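How do you tell a worked stone flake from one that just broke?

Posted by tarnhollow, January 2022

Hi all, long-time reader and first-time poster. My brother-in-law has a field that runs down to a creek, and every time he plows it I go walking after the first good rain. I've been picking up chips of gray and honey-colored chert for a few years now, and I have a cigar box full of them. Most are thumbnail size. Three of them look like real tools to me, with one edge that seems too even to be luck, and one has a little notch near the wide end.

My problem is that the field also gets disked and driven over, and the creek rolls plenty of its own rock. I showed the box to a guy at a swap meet and he said they were all "tractor-made" without picking up a single one. Then a lady two tables down told me one was a scraper from the first farmers around here and I should put it in a frame. So I got two opinions in ten minutes and I'm no further along.

Is there something I can look for at home with a cheap magnifier? I'm not selling anything. I'd just like to know if I'm collecting gravel.

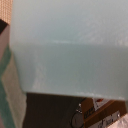
Pale, frosted, and a bit blue-green.

Also, does it matter that I didn't write down where in the field each one came from? I know the answer is probably yes. I do remember the three good ones came from the rise by the fence and not from the bottom near the water.

Rostyslav Hnatiuk

Swap meet guy may be right about most of them, but he should have looked! I've washed and sorted flakes on and off for years (mostly from the Brorkudham dig, where we had trays and trays of the stuff), and I still put a good share of what I handle in the "don't know" pile.

Start with the flat face, the one that came off the bigger rock. A flake struck by a person usually has a small swelling just under the spot where it got hit, and you can often see faint ripples spreading out from there, like when you drop a pebble in a pond. At the top there's normally a little flat area, which is the platform. Frost doesn't do this. Frost pops off round pits with no hit point at all. Trouble is, a plow or a rolling creek cobble can hit a rock hard enough to fake it once in a while, so one bulb on one chip doesn't prove a lot.

Then flip it over. If the back has scars from earlier flakes that were taken off in the same direction, I get much more interested. It means somebody was working that rock over and over.

For your even edges, look at the tiny scars along them. Deliberate retouch tends to be regular, side by side, and mostly on one face. Plow damage jumps from one face to the other and skips around. Check the color too. If the little scars are bright and fresh and the rest of the piece is dull, that edge is newer than the flake, and I'd blame the disk. Notches are the worst for this. I've been fooled by notches more than once and I don't trust them.

On age, please don't let anyone give you one from a scraper. Hunters made scrapers for thousands of years, and farmers went right on making them, and a plain one looks the same either way. You'd need pottery or charcoal or something from the same layer, and plowing has already stirred that up.

And yes, write down the spots! The rise by the fence is worth noting today, while you still remember it. People camped on dry ground close to water all the time. Put each of the three in its own bag with a slip of paper, and leave the dirt on the edges until somebody with a decent microscope has seen them. If your state archaeologist's office has a finds day, take the whole box, including the ugly ones. The ugly ones help.

mudlark_84

Lick it. If it sticks to your tongue it's bone and if it doesn't it's rock. Works for me.

plainsgrass

That tongue thing is for bone and pottery, and the poster already knows these are rock, so I'd skip it (also, farm field, fertilizer, yuck).

I agree with Rostyslav on nearly all of it. The one thing I'd add is to break some rock yourself. Get a few lumps of the same creek chert, put on safety glasses and gloves, go outside where you've got moving air, and knock flakes off with a hard round cobble over an old tarp. Don't breathe the dust. I did this in June with my nephew and learned more in one afternoon than from the two books I own. You see the bulb and the ripples right away, and you'll know what your own rock looks like fresh. Then drive over a few pieces in the driveway and compare the edges.

A 10x loupe is plenty, by the way. Hold the flake so the light comes in low from the side and the ripples show up much better than under a ceiling lamp. And keep your practice flakes well away from the field, or you'll be picking them up again in three years and asking us what they are.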